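3. What we built and what the wrist camera saw

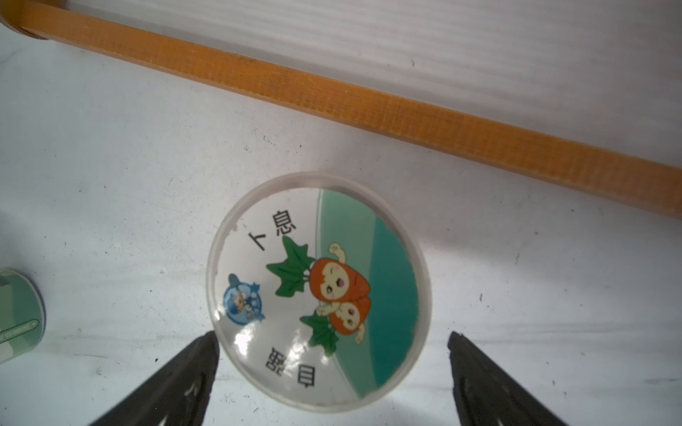 Last changed: 12 February 2018

Figure 1. Wrist camera view during a lid trial: the round plastic lid with the carrot insert, and both fingers near its rim.

I should say up front that this section is mostly my own lab notebook, cleaned up a bit so it can sit next to the more serious parts of the paper. The project started as our entry in the Mekley student challenge, where every team gets the same arm and the same two-finger gripper, and has to pick flat things up off a table. Flat things sound easy! They are awful. A cup gives you a wall to squeeze, and a lid lying flat gives you next to nothing, just a thin edge that you have to reach from exactly the right height.

3.1 The objects

We wanted things people really have at home, so the object box (we called it Barbu, after a nickname for the arm that stuck to the box instead) was filled from kitchens and desk drawers. The carrot lid in Figure 1 became the team favorite pretty fast. It's clear plastic with a printed paper insert showing two smiling orange carrot characters, and it has a thick rim, so you'd think the rim would be the easy part to find. For our first edge detector it was the worst part. A see-through rim on a white surface comes out as a pale gray ring, and the detector much preferred the strong colors of the insert. It kept locking onto the teal band on the right side of the print and deciding that this curve was the outside of the object. So it would plan a grasp for a lid that was a good deal smaller than the real one, and the fingers would come down on top of the plastic.

Glare was the other headache. You can see a bright spot on the lower left of the lid in the figure, close to the left finger, and there's more of it washing over part of the lettering at the bottom. We tried moving the lamps – then the glare just moved too, and ended up somewhere equally annoying.

3.2 The grasp planner

The planner we ended up with is called Kemarholm, and it's a lot dumber than what we proposed in July. It fits a circle to the outermost weak edge it can find, ignores anything colorful inside that circle, and then picks a pair of contact points on the rim. After that it lowers the hand until the tips nearly touch the table and closes slowly. We do a second look halfway down, which costs time, but it catches the cases where the first circle was off.

The second look is also where the wrist mount pays for itself. The camera is so close that the fingers take up a big piece of the bottom of the picture, and I complained about that for weeks. Then we noticed that having the tips and the rim in the same view meant we could measure the gap between them directly, in pixels, and skip a whole step of calibration that had been drifting on us anyway. In Figure 1 there is still a gap on the right side, between the finger and the rim. That gap is the number Kemarholm tries to shrink.

3.3 Trials

Altogether we logged 1,282 grasp attempts over 61 sessions, using 7 lids. An attempt counted as a success only if the lid came up off the table and stayed in the fingers while the arm moved to the drop spot. Two of us had to agree on the label, and when we didn't, the attempt went down as a failure.

Most of our failures were the same failure: one tip arrives first and pushes the lid sideways, and by the time the other tip gets there the lid has turned a little and slips out. We never fully fixed this. Slowing down the close helped, and so did leaving the tips a hair lower than felt safe, although that left scratches and made us unpopular with the people who look after the tables. Juletti, the small simulator we wrote for planning tests, was no use here at all. Its table has perfectly even friction and ours certainly doesn't.

The numbers for each lid are in the next section, along with the runs where we swapped the order of the two looks.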